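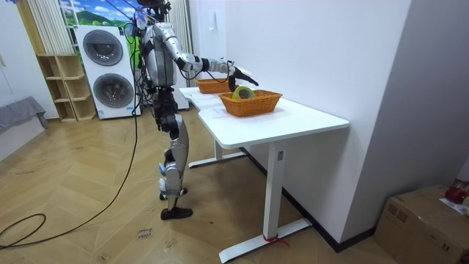
4. Placing the desk and sorting with baskets

4.1 Before you start

Read this section after the frame and the top have been joined (section 3). It covers where the desk should stand, how to level it, how to run cables near it, and how to use the two-basket layout for mail, supplies and other small items.

The baskets are not included with the desk. Any pair of woven baskets with a flat base will do. The Wedimex desk baskets listed in the parts supplement have been checked for fit with the Rondesell top, and the measurements in 4.4 assume that size.

You will need:
- a tape measure
- a spirit level
- the 13 mm wrench from the fittings bag
- felt pads, if the desk will stand on wood
- a soft, dry cloth

4.2 Positioning the desk

1. Choose the spot and clear the floor. Leave at least 80 cm free on the side where you will sit or stand.

2. Check the floor for grit, raised edges and loose blocks. On herringbone and other patterned wood floors, the small joints run in two directions, and a foot can rest across several of them. Run your hand over the area where each foot will go.

3. Stick the felt pads to the underside of both feet. Press each pad for a few seconds.

4. Lift the desk into place with a second person, one at each end. Hold it by the frame under the top.

CAUTION: Do not drag or push the desk across the floor. The feet are long and flat and will scratch a finished surface if there is anything under them. Dragging also puts a sideways load on the joint between the leg and the foot.

5. Turn the desk so that the curved edge faces the user. The straight edge goes toward the wall.

6. Keep a gap of 9 cm between the straight edge and the wall. Use a wider gap if there is a radiator or a window sill behind the desk.

Note: Each T-shaped leg carries its load along the full length of the foot. Both feet must be flat on the floor. If one end of a foot is on a rug and the other end is not, the desk will rock and cannot be corrected with the levelers.

4.3 Leveling

1. Put the spirit level on the top, along the long side, and read it. Then turn it across the top and read it again.

2. Find the low corner. Use the 13 mm wrench to lower the leveler at that corner by half a turn.

3. Read the level again in both directions. Repeat until the bubble is between the marks.

4. Press down on each corner of the top in turn. If the desk rocks, one leveler is not touching the floor. Lower it until it does.

5. Tighten the lock nuts. Do not overtighten them.

Check the level again after the first week of use, and whenever the desk has been moved.

4.4 Placing the baskets

1. Wipe the top with the dry cloth.

2. Turn each basket over and feel the base. Trim any loose cane ends with small scissors. A sharp end will mark a smooth white top.

3. Set the first basket toward the middle of the desktop. It should be easy to reach from the seat without leaning.

4. Set the second basket closer to the back of the desk. Leave enough room between the two to get your fingers down the side of either one.

5. Keep both baskets clear of the curved edge. Your forearms rest there when you write or type.

6. Sit down and reach for each basket. If you have to stand up to see into the far one, move it forward a little at a time.

Note: Natural wicker varies in shade from piece to piece, and it darkens in sunlight. If the desk stands near a window, swap the baskets every month or so to keep the color even.

CAUTION: Do not load a basket with more than 3 kg. Do not lift a full basket by its rim.

4.5 Sorting

The near basket is for things still to be dealt with. The far basket is for things that are finished with and waiting to leave the desk. You can label them on the side facing you if more than one person uses the desk.

1. Put everything that arrives into the near basket. Do not start a pile beside it.

2. Once a day, take the items out one at a time. Deal with each one, or put it back.

3. Move finished items to the far basket.

4. Empty the far basket when it is half full. Papers go to the file, supplies go to the drawer, and packaging goes to recycling.

If the near basket fills up faster than you can empty it, the basket is too small for the job. Change to the deep size. A third basket takes up the space you need for writing.

4.6 Cables and floor space

1. Lead cables down at the rear of the desk and away from the seating side.

2. Do not let a cable pass under a foot. Lift the desk to free it; do not pull it out.

3. Gather spare cable into a loop and keep the loop out of the walkway.

4. Check ties and straps near the feet from time to time. Trim long ends or tuck them in.

4.7 Care

Top: Wipe with a damp cloth and dry right away. Do not use scouring powder or solvent.

Legs and feet: Dust with a dry cloth. Check the bolts at the foot joints every January.

Baskets: Brush out with a soft brush. If the wicker feels brittle, mist it lightly with water and let it dry away from heat. Air drying is best; if you use a drying cabinet, keep it below 40 °C.

For replacement levelers and lock nuts, see the Cifuentes fittings list in section 7.

Section 4 revised 16/11/2019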